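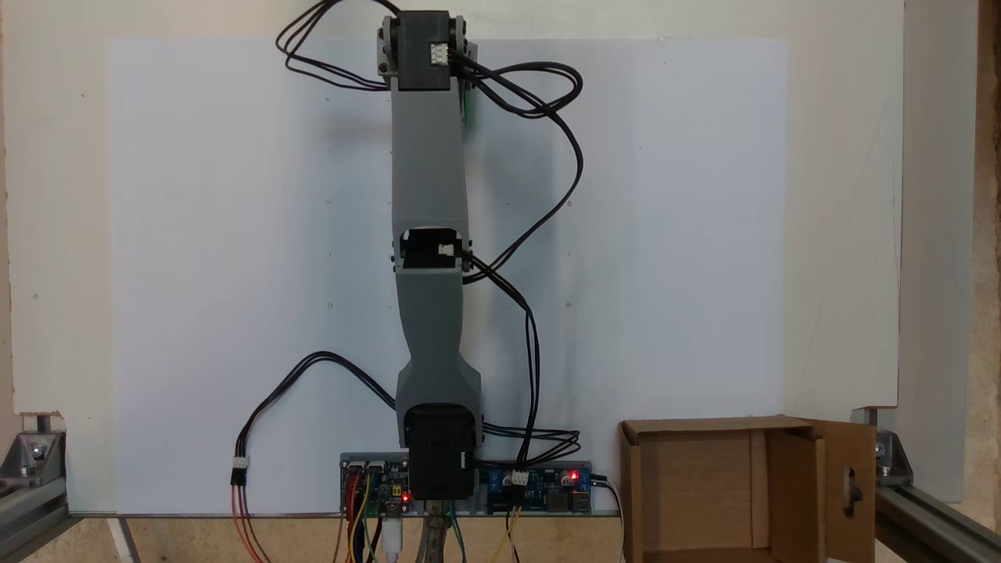
Elīna Pētersons asked under our last thread whether a low-cost arm can tell us anything useful about a controller, or whether we are only measuring the play in the joints. The question is a fair one, and this thread is our reply.

1/ The Callero lab has spent October comparing two controllers on the same small arm. The links are 3D-printed, the joints are driven by black servo motors, and the arm stands on a metal plate with its two circuit boards beside the base. Everything except the control software stays the same between runs.

2/ The first controller is Memine, which we have used for teaching for several terms. It sends position targets at a fixed rate and leaves the rest to the servos. The second is Tretus, which plans a speed profile for each joint and sends many smaller targets along the way.

3/ To answer Elīna directly: yes, there is play in the joints. We measured it before anything else. With the base held and the servos powered, the tip can be moved by hand by 4 mm from side to side. Any difference between controllers smaller than that is not reported here as a difference.

4/ The test motion is simple. The arm begins straight up, folds at the elbow, reaches forward to a marked point, holds for two seconds and returns to straight up. One full cycle is one run. Each controller was given 338 runs, in blocks, with the order of the blocks drawn by lot.

5/ Straight up was chosen as the rest pose after some discussion. Szabolcs Hegedűs preferred a folded pose, which is kinder to the servos when power is removed. The upright pose shows drift more clearly against the white backing board, and that settled the matter for this round.

6/ Results, part one: reaching the point. Both controllers placed the tip within the joint play on nearly every run. We do not consider either one more accurate on this arm. A stiffer arm might separate them, and we make no claim about that.

7/ Results, part two: settling. Under Memine the upper segment swings past the target and rocks before it comes to rest. Under Tretus the rocking is much smaller, and on slow moves we could not see it by eye. This was the clearest difference in the whole comparison.

8/ Results, part three: time. Tretus is slower. A full cycle took 9 seconds under Memine and noticeably longer under Tretus with its default limits. Raising the limits brought the times closer and brought some of the rocking back.

9/ Cyprian Lis has asked us to state plainly that the default limits in Tretus are cautious. We agree. Groups that try it should expect to spend an afternoon on the limits before judging it.

10/ A note on cables. Several early runs had to be thrown out when a servo lead caught on the elbow during the fold. The leads now run in wide loops, with enough slack for the full reach. The loops are not tidy, but no run has been lost to a caught lead after the change.

11/ Two readers wrote to recommend a cable sleeve. We tried one on the upper segment. It added enough stiffness near the elbow to change the settling result, and we removed it and repeated the block. A softer sleeve may be worth another attempt.

12/ A note on power. The motors and the logic should not share a thin supply line. In our first week the controller board reset whenever two joints started together. Memine recovered by itself. Tretus stopped and waited for an operator, and we prefer that behavior in a room with students.

13/ Sławomir Bednarek replied to ask whether the resets were counted as failed runs. They were not. The supply was changed before the counted runs began, and the first-week data is kept in a separate folder. It will be shared with the rest, clearly marked.

14/ On heat: the elbow servo is the warmest part of the arm after a long block. We set a pause after every block and checked the housing with a contact thermometer before going on. Blocks that began with a warm elbow gave slightly more drift in the hold, under both controllers.

15/ On grippers: none was used in this comparison. The next round will add the Ogundipe two-finger gripper, first empty and then holding a small weight. We expect the extra mass at the tip to make the settling result more pronounced. If it does not, we will report that as well.

16/ Ryszard Ostrowski asks about cost, and whether a school could repeat this. The printed parts, servos, boards and supply came to 275 euros for our build. The rails and backing board were already in the lab and are not in that figure. Printing time is a greater burden than the price for most schools.

17/ For those who do plan to repeat it, please measure the play in your own joints first and publish that number next to your results. Without it, figures from two printed arms cannot be compared - even when the files and the servos are the same.

18/ Our present advice to partner groups: keep Memine for introductory sessions, where short cycles and simple settings matter most. Use Tretus for work in which the arm must be still before a reading is taken. We do not recommend changing controllers in the middle of a term.

19/ One matter remains open. On a small number of runs under Tretus the base joint made a short extra movement at the end of the return. We have not found the cause. It appears in the logs as a normal command, which points to the planner, but we have not been able to produce it on request.

20/ If your group has seen the same movement, please reply with your firmware version and your joint limits. Logs from runs without the fault are also welcome. Replies are read each morning before the first block starts.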